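Liv Vik
10/16/26

Project thread for the simulation track of our robotics course, team Storerel. Continuing from the last one, which stopped at the URDF import. Two arms, one counter, one torso camera. Task this term: move the plate with the left gripper without disturbing anything else on the counter.

Stack, for those who asked: the Sosley simulator from the course image, our own controller in Python, a fixed physics step of 2 ms. Both arms are position controlled with a torque limit. Force control is next term's problem.

Left gripper over the plate, right arm parked by the far end of the counter:
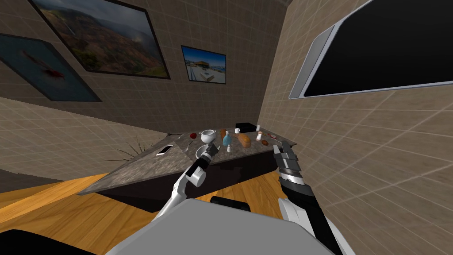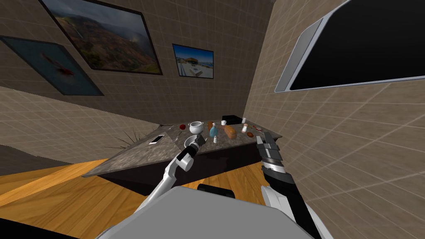

The wide-angle lens model is on for everything, including the grader's view. We considered undistorting before feeding frames to the pose estimator and decided against it. Undistortion throws away the corners, and the corners are where the elbows go when the arms spread.

Camera calibration took longer than planned. Straight tile lines are useful for this. You fit the distortion coefficients until the grout lines come out straight, then check the result against a wall you did not fit on. Ours held on the left wall and was off on the right until we added the fourth radial term.

The plate is the hard object in the set. Low rim, almost no height, and the fingers have to go under the edge or pinch it from the side. A bottle gives you a neck. A loaf gives you most of a hand's width. A plate gives you a few millimeters and a collision with the countertop.

First approach: descend vertically, close, lift. Fingertips hit the stone before they reached the rim. The controller kept pushing, the torque limit kicked in, and the whole arm sat there vibrating at the contact point.

Second approach: come in at a shallow angle from the front edge, one finger low, one above the rim. Better. The plate now slides away from the finger until something stops it. Usually the pot stops it. The rules say the pot may not move, so that is a fail.

Third approach, current: pull first, then grasp. Press one finger on the inside of the plate, drag it toward the front edge until part of it overhangs, then grip the overhang from above and below. It adds a step and a friction assumption.

On the friction assumption: the default coefficient for the counter is the same as for every other surface in the scene. We varied it over 200 runs. Low friction, the drag overshoots and the plate goes on the floor. High friction, the finger stalls. There is a usable band in the middle and the default happens to be in it. I do not consider that a result.

Total so far is 2236 logged episodes across all three approaches. The logs are joint positions, commanded torques, contact pairs and both camera streams. The contact pairs have been the most useful by far. I would drop one of the camera streams before I dropped those.

Known bug: the parked arm drifts. The right gripper is supposed to hold its pose the whole time, but gravity compensation is computed with the wrong mass for one wrist link, so it sags a little over a long episode. Harmless until it touches something. Fix is written – not merged, pending a rerun of the baseline.

Second known bug: small objects settle at reset. Anything spawned with even a slight gap drops onto the counter and can roll. Round items are the worst. We now step the physics for around 9 frames before the episode clock starts and record object poses after that, so "did not move" is measured from rest.

The grading script only compares start and end positions. You could knock the bottle over, stand it back up in the same spot and pass. Team Tveit raised this with the instructor and the next version will check the full trajectory. We rescored our own runs on that basis and lost a few.

Question from the replies on the last thread: why not plan with both arms, right arm as a fence behind the plate? We tried it on paper. The right arm cannot get behind the plate without passing over the middle of the counter, and the clearance there is worse than on the left. Parking it is simpler to verify.

Next steps, in order. Merge the wrist mass fix. Rerun the baseline. Randomize plate position within the reachable area of the left arm. Then report to the group at the Follden review in February.

Code goes up when the rerun is finished. The config files are readable now, the controller is not. If you are using the same course image, check your wrist link masses before you tune anything.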